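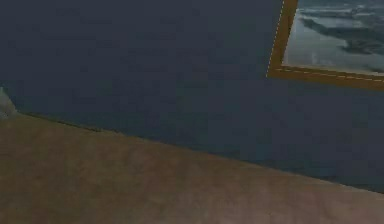 Keeping Your Work Papers in Order at Home

Search tips
Enter keyword
Go

Most people only look for their employment papers when something has gone wrong: a short paycheck, a denied leave request, a layoff notice. By then the papers are in four drawers and an old email account. An afternoon at the kitchen table will fix most of this.

What to keep

Offer letter and any later letter that changes your pay, title or hours.
The employee handbook that was in force when you were hired, and each new version.
Pay stubs for the current year and the year before. Keep the last stub of every year for good.
Written reviews, warnings and replies.
Leave requests and the answers you got, even if the answer was one line in an email.
Benefit enrollment forms.

How to file it

Use one accordion folder per employer. Put the newest paper at the front of each pocket. Write the date you received a paper in pencil on the back, top right corner. Do not staple different letters together, as they get lost behind each other.

Print any email that agrees to something, such as a schedule change. You may lose access to a work account on the day you leave. Check your employer's rules before you forward anything from it, and leave customer records and company files alone.

For handbooks, the full thing may run to 200 pages. Print the sections on leave, pay, discipline and notice, and save the rest on a thumb drive taped inside the folder.

Keep an hours notebook

A small spiral notebook works fine. Write down start time, end time and unpaid breaks, on the same day you work them. On payday, compare the total with the stub. If the figures differ, ask payroll in writing and put a copy in the folder.

Rocío Montes of Flurilthorpe wrote in to say she found 300 dollars in missed overtime this way. She had kept the notebook in her lunch bag.

Where to store it

Pick a closet shelf off the floor and away from the water heater. Basements are a poor choice. If you scan the papers, name each file with the year first so they sort themselves. A phone scan is good enough if you can read the small print.

Once a year

Go through the folder every September. Shred duplicate copies, check that your address is right on the latest stub, and start a new pocket if you changed jobs.

Last updated Sep 15, 2023

Related tips
Labeling a fuse box
What to do with old tax returns
Cleaning a paper shredder
A family calendar for shift workers
Packing a desk in one box

This site uses cookies to remember your settings. Accept / Manage choices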